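천을 만지는 로봇, 규칙은 누가 쓰나
발표자 노트 (45분, 질의응답 포함) 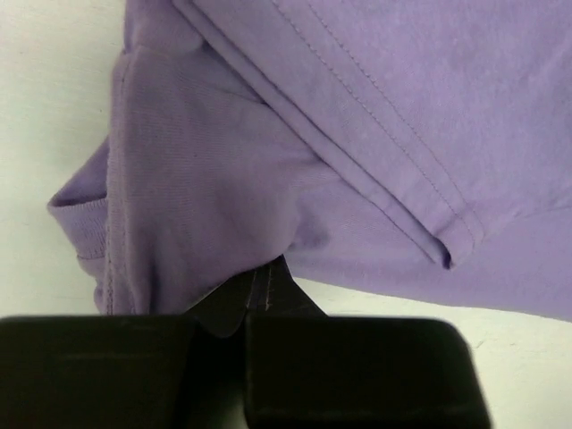 안녕하세요, 점심 먹고 바로 오신 분들 많죠? 졸리실 시간인데 하필 규정 이야기라 죄송합니다. 그래도 오늘은 조항 번호 읽어 드리는 시간은 아니에요. 저는 의류 접기와 분류 작업 쪽에서 셀 운영 규칙을 쓰고 고치는 일을 하고 있고, 오늘 드릴 얘기는 전부 그 규칙을 쓰다가 틀렸던 얘기, 고친 얘기, 아직도 못 고친 얘기입니다.

(물 한 모금. 슬라이드 넘기기 전에 손 들어 달라고 하기: 현장 운영하시는 분? 안전 담당? 개발?)

좋습니다. 섞여 있네요. 그럼 용어부터 맞추고 갈게요. 제가 "규칙"이라고 하면 세 가지 층이 섞여 나옵니다. 맨 위에 국제 표준이 있고요, 산업용 로봇 안전 쪽은 ISO 10218 다들 아실 테고, 그 아래에 회사 내부 기준이 있고, 맨 아래에 작업대 옆에 붙어 있는 종이가 있습니다. 저는 오늘 거의 맨 아래 종이 얘기만 할 거예요. 위쪽은 저보다 잘하시는 분이 이 건물에 많이 계시고, 제가 겪은 문제는 대부분 그 종이에서 생겼거든요.

1. 옷은 부품이 아니다

금속 부품을 집는 작업 지침은 쓰기가 쉬워요. 부품 도면이 있고, 파지 위치가 있고, 공차가 있죠. 옷은 도면이 있어도 소용이 없습니다. 작업대에 놓이는 순간 모양이 매번 달라요. 밑단이 대각선으로 누워 있고, 한쪽은 평평한데 한쪽은 뭉쳐서 불룩하고, 접힌 안쪽은 어두워서 몇 겹인지도 잘 안 보이고요. 골지 조직 니트는 특히 그렇습니다. 결 방향으로 당길 때랑 결을 가로질러 당길 때 늘어나는 게 다르니까 같은 힘으로 같은 거리를 끌어도 결과가 다르게 나와요.

처음에 저희가 Detiseck 라인에서 쓰던 지침서 첫 줄이 뭐였냐면, "의류의 모서리를 파지한다"였습니다. 멋있죠. 그런데 모서리가 뭔가요? 밑단 끝? 소매 끝? 접혀서 생긴 뾰족한 데? 작업자 두 분한테 같은 옷을 놓고 모서리를 짚어 보시라고 했더니 두 분이 서로 다른 데를 짚으셨어요. (여기서 잠깐 쉬기. 보통 웃음 나옴.)

그래서 첫 번째 원칙은 이겁니다. 대상을 부르는 말부터 정한다. 저희는 지금 이렇게 씁니다.

재단 끝: 봉제로 마감된 실제 가장자리. 밑단, 소매 끝, 목둘레.
접힘 끝: 천이 접혀서 생긴 가장자리. 펼치면 없어짐.
겹침부: 두 겹 이상이 포개진 곳. 몇 겹인지 모르면 "미확인"으로 적는다.
뭉침부: 겹침의 순서를 눈으로 따라갈 수 없는 곳.

"미확인"이라는 칸을 만든 게 제일 컸어요. 그 전에는 기록하시는 분들이 어떻게든 숫자를 적으셨거든요. 두 겹인지 세 겹인지 모르는데 빈칸이 숫자만 받으니까 그냥 2라고 쓰시는 거죠. 그러면 나중에 그 기록으로 뭘 판단해도 다 흔들립니다. 모르면 모른다고 적을 자리를 주세요. 양식 만드시는 분들, 제발요!

2. 집게 끝과 천 사이

이제 제일 좋아하는 부분입니다. 파지 직전 구간이요.

집게 끝이 천 밑으로 파고드는 동작을 쓰는 셀이 많습니다. 저희도 그렇고요. 이때 손목에 달린 카메라로 보면 정작 제일 중요한 데가 천에 가려요. 끝이 천 아랫면에 닿았는지, 한 겹만 걸었는지, 작업대 면을 같이 누르고 있는지 화면만 봐서는 모를 때가 많습니다. 그런데 예전 지침에는 "화면으로 파지 상태를 확인한 뒤 진행"이라고만 되어 있었어요. 확인할 수 없는 걸 확인하라고 써 놓은 거죠. 제가 썼습니다. 네, 저예요.

이런 문장은 위험합니다. 지키는 척은 할 수 있거든요. 체크박스에 표시하고 넘어가면 되니까. 감사 때 서류는 완벽합니다.

지금 문장은 이렇습니다.

"집게 끝이 천에 가려 보이지 않으면 닫기 전에 멈춘다. 다른 시점 또는 힘 신호 중 하나로 접촉을 확인한다. 둘 다 쓸 수 없으면 뒤로 빼고 다시 접근한다."

길어졌죠. 길어졌는데 현장에서 더 잘 지켜집니다. 뭘 해야 할지가 다 들어 있어서요. Marijke Verschueren 씨가 처음 이 문장을 검토하면서 여백에 "다시 접근은 몇 번까지?"라고 적어 주셨는데, 정말 좋은 질문이었어요. 저희 답은 2회입니다. 두 번 다시 들어가서 안 되면 사람을 부릅니다. 옷은 건드릴수록 더 뭉치니까 무한히 재시도하게 두면 보풀 일고, 늘어나고, 봉제선 틀어지고, 결국 사람이 펴는 데 더 오래 걸려요.

(질문 나올 가능성 높음: "왜 세 번은 안 되나?" 답: 저희 품목에서 정한 값이고, 그대로 가져가지 마시라고 말하기. 두꺼운 작업복이면 다르게 잡아도 됨.)

봉제선 얘기도 하나 할게요. 봉제선이 보이면 다들 거기를 집고 싶어 합니다. 두껍고 눈에 잘 띄고 기준선으로 쓰기 좋으니까요. 그런데 밑단에 두 줄로 박음질이 된 옷은 실 장력이 천이랑 다릅니다. 줄 하나만 물고 당기면 천은 늘어나는데 실은 안 늘어나요. 저희 규칙은 "봉제선은 위치를 찾는 데 쓰고, 당기는 힘은 천 면에 건다"입니다. 예외는 있어요. 예외 목록은 부록에 있고 품목별로 관리합니다.

3. 작업대도 규칙의 대상이다

작업대 표면 규칙을 따로 가진 데가 생각보다 적더라고요. 로봇 본체 점검표는 몇 장씩 되는데 작업대는 "청결 유지" 한 줄. 저희도 그랬습니다.

밝은 무지 표면을 쓰면 옷 윤곽 잡기가 편합니다. 대신 흰 옷이 오면 고생하고요. 표면에 가는 흠집이나 실오라기가 하나 있으면, 사람 눈에는 별거 아닌데 윤곽 찾는 프로그램은 그걸 천 끝으로 잡을 때가 있어요. Viderden 현장에서 딱 그것 때문에 반나절을 썼습니다. 다들 소프트웨어 버전을 의심하고 있었는데 표면 흠집이었어요. 그 뒤로 들어간 항목이 이렇습니다.

교대 시작 때 빈 작업대를 한 번 촬영해서 남긴다.
지워지지 않는 흠집은 위치를 도면에 표시하고 날짜를 적는다.
실오라기는 품목이 바뀔 때마다 걷어낸다. 색이 다른 품목으로 넘어갈 때는 반드시.
표면재를 교체하면 조명도 다시 맞춘다.

마지막 줄은 Ineke Stevens 씨가 우겨서 넣은 겁니다. 저는 과하다고 했는데, 지금은 제가 더 열심히 챙겨요. 같은 색이라고 산 판도 광택이 다르면 화면 색감이 확 바뀌거든요. 연한 보라색 옷이 한쪽은 라일락색, 한쪽은 잿빛으로 나오기도 하고요. 색으로 분류하는 라인이면 이거 하나로 분류가 틀어집니다.

4. 집게에 남는 흔적

집게 끝 상태 점검도 종이에 넣으셔야 합니다. 점검표에 "이상 없음 / 이상 있음"만 있으면 다들 이상 없음이에요. 사람 마음이 그렇습니다. 저희는 칸을 이렇게 바꿨어요.

긁힘: 없음 / 있음(손톱에 안 걸림) / 있음(손톱에 걸림)
변색: 없음 / 닦임 / 안 닦임
모서리: 매끈함 / 거칠음

가운데 등급이 생기니까 갑자기 기록이 살아나더라고요. 손톱에 걸리면 무조건 교체, 안 걸리면 표시하고 계속 사용. 변색은 원인을 추측해서 적지 말고 닦이는지만 적게 했습니다. "녹으로 보임", "염료 같음" 이런 메모가 쌓이면 나중에 보는 사람은 그걸 사실로 읽어요. 점검자는 본 것만 적고, 원인은 정비 쪽에서 따로 적습니다. 칸도 따로, 서명도 따로.

(시계 확인. 여기서 25분 넘었으면 5번은 짧게.)

5. 기록을 어떻게 보나

Tustora 라인 검토 때 저희가 본 파지 기록이 354건이었습니다. 그중에 접촉 확인 방법까지 제대로 적힌 게 237건이었고요. 나머지는 칸이 비었거나 "확인함"이라고만 되어 있었어요. 이 숫자를 회의에 가져갔더니 첫 반응이 "작업자 교육을 다시 하자"였습니다. 저는 반대했어요. 빈칸이 나온 기록을 따로 모아 보니 시간대가 거의 교대 직전에 몰려 있었고, 그때 쓰는 단말기에서는 그 칸이 화면 아래로 밀려서 안 보였습니다. 스크롤을 해야 나와요. 장갑 끼고요!

칸 위치를 위로 올렸습니다. 교육은 안 했어요. 다음 검토는 아직 진행 중이라 오늘 결과를 말씀드릴 수는 없습니다. 궁금하신 분은 나중에 따로 연락 주세요.

제가 여기서 말씀드리고 싶은 건, 규칙 위반 건수를 셀 때 먼저 그 규칙이 그 자리에서 지킬 수 있는 규칙이었는지를 보시라는 겁니다. 저는 이제 새 문장을 하나 쓰면 작업대 옆에 가서 직접 해 봅니다. 장갑 끼고, 단말기 들고, 옆에서 누가 말 거는 상태로요. 책상에서 쓴 문장의 절반은 거기서 고쳐집니다.

6. 사람 손이 들어가는 순간

짧지만 제일 중요한 부분이라 천천히 하겠습니다.

옷이 뭉치면 사람은 손이 나갑니다. 반사적으로요. 집게가 천 밑에 들어가 있는데 옆에서 옷자락을 쓱 당겨 주고 싶어요. 저도 그랬고, 여기 계신 분들도 한 번쯤 그러셨을 거예요. 천이 부드러우니까 위험하다는 느낌이 안 들거든요. 그런데 집게는 천에 덮여 있고, 덮인 집게는 손으로 더듬어서 찾게 됩니다. 거기가 사고 나는 자리예요.

저희 규칙은 단순합니다. 집게가 천에 닿아 있는 동안에는 옷의 어느 부분도 손으로 만지지 않는다. 멀리 있는 소매 끝도 안 됩니다. 만져야 하면 정지 버튼, 정지 표시 확인, 그다음 손. 재시작은 손을 댄 사람이 직접 합니다. 다른 사람이 대신 눌러 주지 않아요. 친절하게 대신 눌러 주는 게 제일 무섭습니다.

그리고 이 규칙은 긴 문서 12쪽에 넣지 마시고 작업대 앞에 크게 붙이세요. 저희는 문장 하나로 줄였습니다. "덮여 있으면 손대지 않기." Van Loon 쪽 동료들은 여기에 그림을 하나 더 넣었는데 그게 더 낫더라고요. 저희도 따라 하려고 합니다.

7. 가져가실 것

유인물은 뒤쪽 탁자에 있습니다. 용어 네 개, 파지 전 확인 문장, 작업대 점검표, 집게 점검표, 이렇게 들어 있어요. 그대로 쓰셔도 되는데 재시도 횟수만은 꼭 자기 품목으로 다시 정해 주세요.

아직 못 푼 문제도 하나 던지고 갈게요. 뭉침부에서 작업을 포기하는 기준입니다. 지금은 "겹침의 순서를 눈으로 따라갈 수 없으면"이라고 되어 있는데, 숙련자는 따라가고 신입은 못 따라가요. 같은 옷인데 사람에 따라 기준이 달라지는 거죠. 면적으로 정해 볼까, 높이로 정해 볼까 이것저것 해 봤는데 얇은 니트랑 두꺼운 니트가 또 달라서 아직 답이 없습니다. 혹시 좋은 방법 쓰고 계신 분 있으면 쉬는 시간에 저 좀 붙잡아 주세요. 커피는 제가 삽니다.

(질의응답. 나올 만한 질문 메모)

비용 질문: 점검표 바꾸는 데는 종이값, 단말기 화면 수정은 개발 쪽 이틀. 표면재 교체는 현장마다 달라서 금액 말하지 않기.

표준 인증 관련: 내부 지침이 표준을 대신하지 못한다고 분명히 말하기. 위험성 평가는 따로 하셔야 함.

학습으로 동작을 익힌 로봇에도 적용되나: 됨. 멈춤 조건은 동작을 어떻게 만들었는지와 상관없이 바깥에서 건다고 설명. 시간 남으면 화요일 워크숍 안내도 같이.

작업자 반발은 없었나: 있었음. 초안을 현장에서 같이 읽고 고친 뒤로 줄었다는 정도로만. 길게 하지 말 것.

마이크는 앞줄 오른쪽에서부터 돌리기.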